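Wiesława Cieślak has a spreadsheet with 30 rows in it, and she'll happily show it to anyone who sits still long enough. Each row is something she thinks a small household robotics team has to pay for before a robot folds its first towel. The robot itself is row 19.

"People laugh when they see that," she says. "But go down the list! Bed, mattress, sheets, more sheets, trays, shelving, storage drives, somebody to label all the footage. By the time you get to the arms you've already made most of the decisions that matter."

Cieślak runs planning and purchasing at Fasura, a small outfit that is working toward a two-armed helper for bedrooms and laundry rooms. She came to it from hotel supply, where she spent years buying linen in bulk, and she still talks about thread counts with real feeling. I caught her at 8 in the morning, in a room with a kettle, a whiteboard and an alarming number of pillows.

The plan for this year is simple enough to fit on the whiteboard. Until March the team records people doing household jobs by hand: laying cloths flat, packing trays, making beds, moving small things from one place to another. Only then does it commit to hardware. The shortlist is down to two suppliers, Drarneo and Lepik, and she refuses to be hurried into picking one.

"If I'd bought last spring I would have bought the wrong thing, I'm sure of it," she says. "We were all in love with a big strong arm. Lovely machine. Then we spent some weeks watching what hands do with a soft item in a tray, and strength hardly came into it. It's all in the fingertips, and in having two hands that can get right up close to each other without bumping. So now the first thing I ask a supplier is how near the two grippers can work. One of them had to go away and measure!"

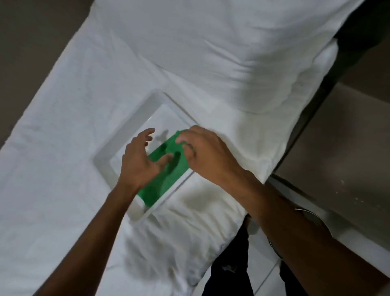

She is just as keen on the cheap end of the list. Trays are a favorite subject. She bought a single style to begin with and regretted it, as every recording ended up with the same rim height and the same corners. Now she sets aside 800 dollars a quarter purely for what the spreadsheet calls "ordinary stuff," and sends whoever is free to spend it in ordinary shops.

"You want the things people really have at home," she says. "And you want a lot of different ones, and you want to keep replacing them. It's the best money in the whole budget, and it's the line that finance always asks me about."

The person who does the asking is Dario Serra, who looks after the money and joined us halfway through with a coffee. He is less gloomy about it than she makes out. His worry is the gap between the price on a quote and what a machine costs over its life.

"The quote is the arms and a stand," Serra says. "Then there's the service plan, spare fingers, the calibration visit, a floor that can take it, and an electrician. We add all of that on before we compare anything. Two quotes that looked miles apart came out nearly level once we'd done it."

He also pushed for leasing, at least for the first machine. Cieślak was against it and has come around. The lease they are looking at would let them hand the robot back after 6 months, and she likes that it puts a date on the calendar when everyone has to sit down and say what they learned.

I asked what she'd tell another small team with a budget and a catalog open on the desk. She had her answer ready before I'd finished.

"Write down the jobs first, really plainly, like you're telling a cousin. 'Put the cloth in the tray and flatten the corners.' Then do the job yourself, over and over, until you're bored, and keep notes on where it goes wrong. Your shopping list is in those notes. And book the demo with your own things! Bring your own sheets. Every supplier has a demo cube that the robot picks up beautifully, and I have never once in my life needed a cube picked up."

There is one purchase she got wrong and still defends, a rolling cabinet from Hiken that was supposed to hold every prop in labeled drawers. It's too wide for the door of the recording room, so it lives in the hallway and people walk back and forth to it all day. Serra would like to sell it. Cieślak has put it on the spreadsheet as row 31, with a question mark, next to a quote for a wider door.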